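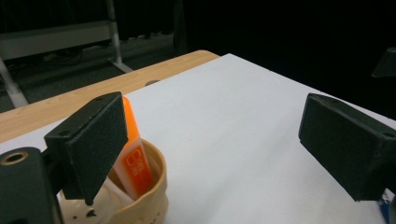
July | By Liette Melnyk
Print this page | E-mail this page

About Ristetti

Ristetti tests and repairs domestic water softeners and supplies the parts that wear out. The firm was set up by Shirley Lapointe in a unit on Kennedy Road and still works from that address. Most of our customers live in hard-water areas and own a machine that is past its guarantee.

Each softener is stripped, the resin is sampled, and the valve is run on the bench at 10 litres a minute. Hardness is measured at the inlet and the outlet. Valves that pass are refitted with new seals and held under pressure for 24 hours. Valves that fail are quoted for separately, and no work starts until the quote is accepted in writing.

Our stock list runs to 927 parts. It covers all Mosik twin-tank models and the older Salley single-tank range, including the brine float, for which we cut our own washers.

We employ 15 people, seven of them in the workshop. Site visits are made between 8 am and 4 pm. Softeners sent by carrier should be drained and emptied of salt, with the serial number written on the outside of the box.

This site uses cookies to remember your basket. Accept | Settings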